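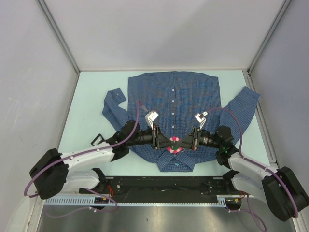

Home › Clothes & Laundry › Shirts

Print this page | E-mail to a friend

Cuffs wear out long before the rest of the shirt – is it worth having them turned?

Asked by Teodor Tveit

My husband has a drawerful of checked cotton shirts he won't be parted from, and on nearly all of them the fold of the cuff has gone fluffy and started to split. The bodies are perfectly good. My mother used to talk about turning collars, and I wondered if you can do the same with a cuff, or am I better off just buying new? I can sew a straight line on the machine but I'm no tailor, and I'd hate to ruin his favourite.

3 answers

Consuelo Arellano
Hello Teodor, what a nice thing to be doing for him! Yes, you can, though it depends on the cuff. Unpick it from the sleeve with a proper seam ripper (mine is a Prokier and I've had it for donkey's years), going slowly and in good light, and pin the sleeve pleats before they fall open or you'll never find them again. If only the outer face has worn, swap the cuff round so the inside shows, and press it well before you pin it back.

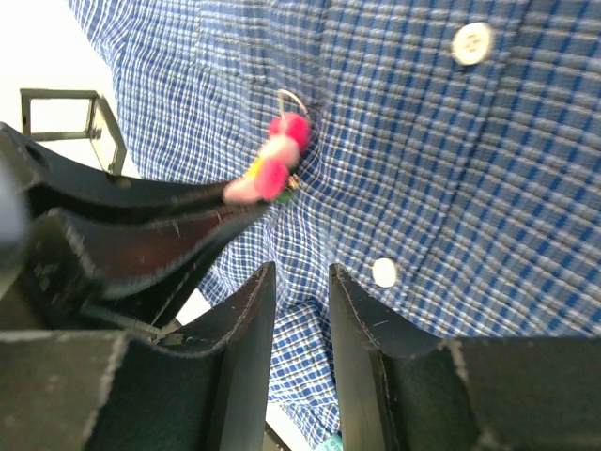
With checks I always tack by hand first, as a small pattern shows up any wobble, and then machine along the old stitching line. You will have to move the button to the other face, and the old buttonhole may want a stitch or two to tidy it. If the fold itself has split right through, turning won't help much – I'd cut a new pair from the shirt tail, or shorten the sleeves for summer. Do start with the one he likes least, and let us know how you get on.

Helpful? 36 people said yes

Braulio Pacheco
just roll the sleeves up

Jaqueline Zamudio
I agree with Consuelo, but do use a fine needle. I went at mine with the one I'd had in for jeans and it left a row of little holes.

Related questions
Getting biro out of a shirt pocket
Turning a collar without a machine
Which thread for thin cotton?
How to stop a hem curling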